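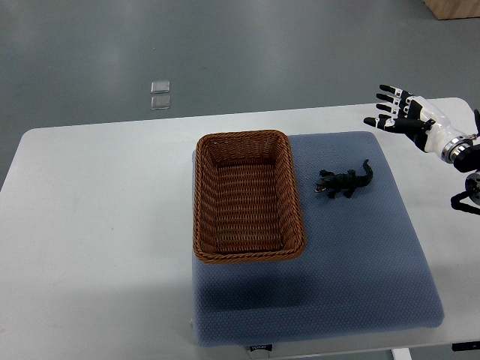
The Transfer Desk

I got lost twice on my first day at Sarwood Community College and I loved it both times. The first time I ended up in the dental hygiene wing, where a row of plastic heads sat with their mouths open, and a girl in scrubs pointed me back across the parking lot with a mirror on a stick. The second time I walked straight into the boiler room. A man was eating a plum in there. He told me that Accounting I was up the stairs and that I should hurry, because Mr. Orlandini locked the door.

Mr. Orlandini did lock the door! I got there as he was turning the key and he looked at me through the little window for a good long moment before he opened up.

"Name?"

"Annunziata Villa."

"You're on the list," he said, sounding a bit disappointed, and I sat down in the front row, next to a kid with a skateboard that said SKULLITZ across the bottom in green letters.

I was 42 years old. I had a brand new binder. I had eleven years at the counter of Barbieri Tile and Stone, where I knew every grout color by its number and could tell from the way a man came in the door whether he had measured. And I had, folded in the back of the binder, a transcript from a place called the Anell Career Institute, which had been on the second floor of a mall until one August when it wasn't. The loan was still there, of course. I'd been paying it for so long that I thought of it as a kind of pet.

The kid's name was Khalil Issa. He was nineteen and he did his homework in pen.

"What did you study before?" he asked me at the break. We were standing at the vending machine, which only took coins.

"Office systems."

"What's that?"

"I never found out," I said, and he laughed so hard he dropped his pretzels.

Oh, but that class! I want to tell you about debits and credits, and I know how that sounds. All those years I had been typing numbers into the screen at Barbieri and watching them go off to wherever they went, and now Mr. Orlandini drew a big T on the board, and there they were, all of them, standing on one side or the other. A pallet of slate came in and something had to go out to meet it. I went home and drew T's on the back of the gas bill. I drew one for my marriage, which took up most of the envelope.

By the midterm I was doing so well that Mr. Orlandini told me to go and see about my old credits.

"You may have half a certificate already," he said. "Go to the transfer desk. Ask for Arboleda. Don't let her give you the form with the yellow stripe."

The transfer desk was in the basement of the library, behind the maps. Hortensia Arboleda had gray braids pinned up on top of her head and a fan clipped to her shelf, blowing on nothing in particular. She read my Anell transcript with a ruler under each line.

"Business Math," she said. "Who taught it?"

"A man named Ray. He also sold us the books."

"Was there a final?"

"There was a pizza party."

She moved the ruler down. "Keyboarding. Professional Image. Keyboarding Two." She looked up at me over her glasses, and she had the kindest eyes, really, brown with a little yellow in them. "Mrs. Villa, what did you pay for this?"

I told her. She wrote it on a slip of paper, and underneath she wrote 2,025, which was what the whole bookkeeping certificate cost at Sarwood with the lab fee included, and then she seemed sorry to have written it and turned the slip over.

"I can't give you credit for these," she said. "I'd like to. I have looked at a lot of Anell transcripts at this desk and I haven't been able to give credit for one of them."

I had thought I was ready for that. I wasn't, quite. I looked at the maps for a bit. There was a beautiful one of the county with all the creeks in blue, far more creeks than I'd ever seen in person.

"But there's a challenge exam," Hortensia Arboleda said. "For Business Math. You sit it, you pass it, you get the course. It's given in the testing room at four. Have you eaten anything?"

"Today at four?"

"You can wait for spring if you'd like."

I didn't want to wait for spring! I called Primo Caputo, who runs the floor at Barbieri, and told him I wouldn't be in for the evening shift.

"Are you sick?" he said.

"I'm taking a test."

"What kind of test?"

"Percentages, mostly. Interest. Markup."

There was a pause, and I could hear the wet saw going in the back. "Markup on cost or markup on selling price?" said Primo, who left school at fifteen and has never once in his life been wrong about markup.

"I don't know. Both, I guess."

"Get a pencil," said Primo.

So I stood in the stairwell of the library with the phone squeezed under my ear while Primo Caputo took me through it. He did it all in tile. If I pay sixty for a box of the Portuguese hexagons and I sell it for ninety, what's that? And on the other way of figuring? Now a contractor wants ten off, and now he wants ten off that, so what have I given him, and don't say twenty. I said nineteen. "Nineteen!" Primo shouted, and I heard him tell somebody, a customer I think, that I'd said nineteen.

Khalil came by on his way to the bus and sat down on the step below me. He wrote out the compound interest formula on my hand, in pen. I had to go and scrub it off before they'd let me in the testing room, but I had it by then. I could see it with my eyes shut.

The testing room had 2 clocks and they disagreed. I picked the faster one. There was a question about a loan of 965 dollars, simple interest, eighteen months, and I knew that loan. I had practically raised it. There was one about payroll that I had to leave and come back to, and one about a farmer's fence that I'm fairly sure was from some other test. When I finished I checked every line the way Hortensia Arboleda had, with the edge of my student card, moving it down.

They graded it while I sat there. The young man at the desk had a plastic key that he laid over the answer sheet, and he hummed. I don't know what the tune was. I've tried to pick it out since on my sister's piano.

"Okay," he said, and stamped it, and slid it under the glass.

I went up the stairs two at a time, which I can tell you my knees had an opinion on, and it was already dark out and there was frost starting on the windshields. The library basement was closed. I could see her light through the grating, though, and the fan going, so I got down on my good coat on the sidewalk and knocked on the window with the stamped side of the paper flat against the glass.

She came over and read it from underneath, with her ruler.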